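Gripper comparison on the desktop tower, continued. Bench notes, Zeyu Xiao.

Carrying on from Giorgia's sheet. She did the parallel-jaw unit in April; today was the Vitale linkage gripper on the same arm and fixture plate. Same rule as hers: tower on its side, panel off, no hand guiding once the program is running. The green circuit board strip is in its slot at the low edge of the plate.

First job was approach height over the CPU socket. I want the fingers close enough for the wrist camera to resolve the retention frame, with room left to rotate.
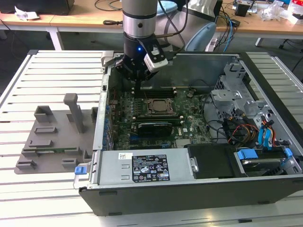 Dallurthorpe, August 24, 2022

Started with the hover poses. Speed cap at 200 mm/s in free space, 32 mm/s once below the case wall. Giorgia used the same two numbers, so the approach times can be compared directly. Controller is the Solport box with the older firmware. Bilal has the newer one on his arm and says the jog response is different, so don't mix logs from the two.

Main trouble is cables. The drive cage side has power and data leads coming across toward the board, and any approach from that side needs the wrist turned first. I added a waypoint higher up and rotated there. It costs time on each cycle. Kheri suggested tying the leads back, but then we aren't testing the case as it comes in, so I left them alone.

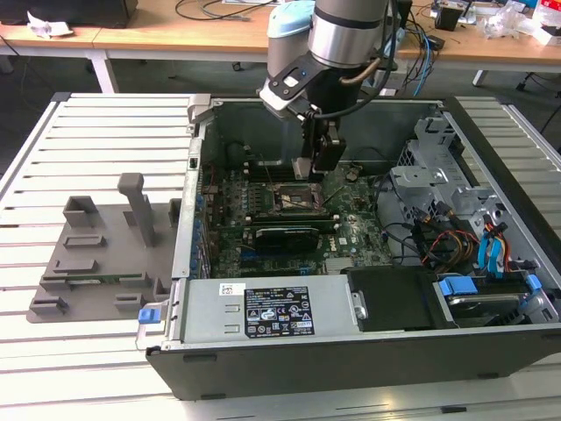
Finger offset was wrong in the tool file. It still had the parallel-jaw length, so the first set of poses all came in high by 16 mm. Corrected, saved under a new name, reran from the beginning. Old file is still on the controller. Please don't delete it until Giorgia has checked her April runs against it.

Log for the rerun has 2,169 rows. No protective stops in it. One joint speed warning on the wrist rotation, cleared by slowing that waypoint.

Wrist view: the linkages take up a lot of the picture. With the socket near the middle, a finger link crosses part of it, and glare inside the socket washes out the contrast. The memory slots come out much better, so I'd line up on those and step over to the socket from there.
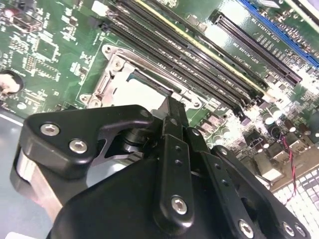

Can the parallel-jaw poses be reused with this gripper?
Only the high waypoints. Anything below the case wall has to be taught again with the new tool file loaded.

Still open:
Wrist camera exposure, try lower and see if the socket reads.
Nhàn to send the Grundport finger drawings so I can check the narrow tips for the memory slots.
Repeat the hover set with Bilal's firmware, logged separately.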